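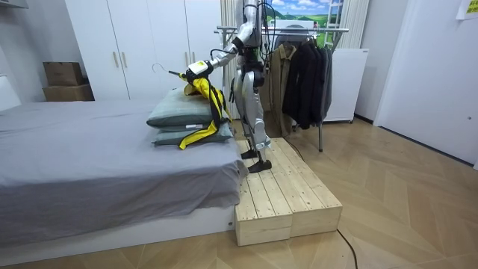 Straps keep sliding off hangers, and where do I put things while I sort?

Posted by Linnea Strömberg, January 27, 2019

Hello all! I'm finally going through my summer clothes, which have been squashed in a closet since we moved, and I've run into a problem that I'm sure somebody here solved years ago. A lot of what I own has thin straps (sundresses, camisoles, a couple of tops with long ties that trail everywhere), and they will not stay on a hanger. I get one side settled, turn around to pick up the next piece, and the first one is on the closet floor again.

My other trouble is space. I don't have a table in the bedroom, so I lay everything on the bed, hangers and all, and usually it ends up across the pillows because that's the end closest to where I'm standing. By evening I have a heap of tangled hooks and straps and I can't go to sleep until it's dealt with. I have 111 plastic hangers from my aunt (yes, I counted, I was that fed up) and I'd rather not replace them all. What do you do?

Ratree Tanasarn

Oh, Linnea, I have been there, and I do sympathize! Please don't throw out your aunt's hangers. Pick out the ones you need for the strappy things and wind a rubber band around each end, nice and snug, three or four turns. The straps catch on the rubber and stay put. If you don't like the look of rubber bands, a dab of hot glue does the same job, but let it harden completely before you hang anything on it. I made that mistake with a silk camisole and I still think about it.

For the long ties, knot them loosely in a bow at the back, or loop them once over the hook of the hanger, before you lay the piece down. They can't wrap around their neighbors that way. If there are little ribbon loops sewn in at the sides, use those too, they take the weight off the shoulders.

As for the bed, I work on mine as well, and I don't see anything wrong with it. I make it up first with the sheet pulled smooth, and I put an old tablecloth over the pillows so I'm not rubbing closet dust into the place where my face goes. Then I lay the clothes down with all the hooks pointing the same way, off the side of the bed, and pick them up by the neck of the hanger and not by the fabric. It makes more difference than you'd think! I only do 12 at a time, and those go back in the closet before I let myself pull out any more. It's slower, but you can stop for supper whenever you like and there's no heap waiting for you at bedtime.

Amnuay Kaewkla

just buy velvet ones. nothing slides off

Irfan Memon

Ratree's rubber bands work well, though mine dried out and started to crumble after a couple of summers, so check them when you change over the closet. I'd also keep them away from anything pale.

What helped me with the space problem was a hook over the top of the bedroom door. It holds five or six hangers while I decide what stays, and the bed is left for folding. I take it down in February when the sweaters are sorted and it lives in a drawer the rest of the year.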